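Negi: a picture set about bagging groceries

README

Hi, and thanks for downloading! Negi is a collection of still pictures of everyday food going into resealable bags, plus one text file of notes. I started it because my fridge drawer was a mess and I wanted to find out which bags I liked living with. Then Salamatu Lamptey asked for a copy for her packaging class, and it grew from there.

What you get

There are 4000 stills in 9 folders, one folder per kind of food. Grapes are in folder 3, leafy greens in folder 5, and mixed bags (my favorites) in folder 7. The notes file has a line for every bag: what went in, which way up the bag was, and whether the zipper had a slider or was the plain press kind.

Mixed bags are where I got fussy. Dark red grapes and something green share one clear bag, with a white slider on a red-orange zipper track, and you can tell the grapes through the plastic right away. I love a bright track like that – it's so much easier to find in a crowded drawer than a clear one. There's a white write-on panel too, and my rule at home is to write on it before any food goes in (a full bag is a lumpy thing to write on).
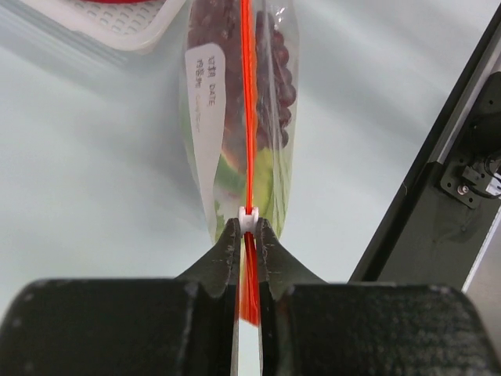

Labels I used

Keep these in mind if you sort by the notes file:

contents: plain words, such as "grapes" or "greens". If I couldn't name the leaf, I put "green stuff" and moved on.
closure: slider or press
panel: yes or no, for a write-on area
fill: low, half or full. Brijesh Sandhu and I argued over this one a lot, so treat "half" as a mood.

Known problems

107 lines in the notes still say "check me". Shiny plastic makes glare, and in some pictures I can't read the contents at all. Folder 8 (nuts) is thin and I'd like more walnuts.

Changes

January: first version, 900 stills, only fruit.
Sat 31 October: greens, nuts and mixed bags added, closure label split in two.

Corrections go to Jhosep Correa, who keeps the notes file now. Please send the folder number along with the line!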